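Looking after a wood table, quick notes

Posted 11 November 2021 by Trevor Beaudoin

Had a few emails about this since September so putting it all in one spot. Mostly for oiled tables. If yours has a thick shiny finish skip the oil part.

Everyday wipe. Warm water, tiny squirt of dish soap, wring the cloth out hard. Go with the grain. Dry it right after, don't leave it to air dry. No vinegar, no scouring pads, no bleach sprays ever. 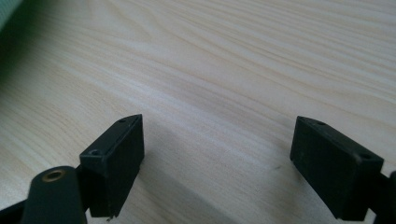 Pale wood, long grain. Wipe in the direction of the lines.

White rings. Usually moisture in the finish, not the wood. Leave it overnight first, some go on thier own. Still there? Dab of plain mayo, 20 minutes, wipe off. Sounds daft. Works on mine about half the time.

Dark rings are a different story, you'll be sanding. 240 grit, light hand, feather out past the mark. Re-oil the whole top or you get a patch a different colour.

Grease. Cornstarch, leave it an hour, brush off. Repeat.

Cloths. Need 2, one damp one dry. Old tea towels are fine. Wash them without fabric softener, it leaves a film and then everything smears. New coloured ones go through the wash a couple times first so the dye doesnt come off on light wood. Anything linty, keep for the floor.
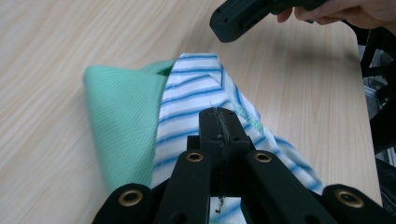

Green cloth and a striped one. Fold into a pad and flip to a clean side as you go.

Oiling. Thin coat, wait 5 minutes, wipe off every bit you can. Too much goes sticky and grabs crumbs for weeks. Oily rags can catch fire by themselves so lay them flat outside to dry, never balled up in the bin.

Next up, wobbly chair legs.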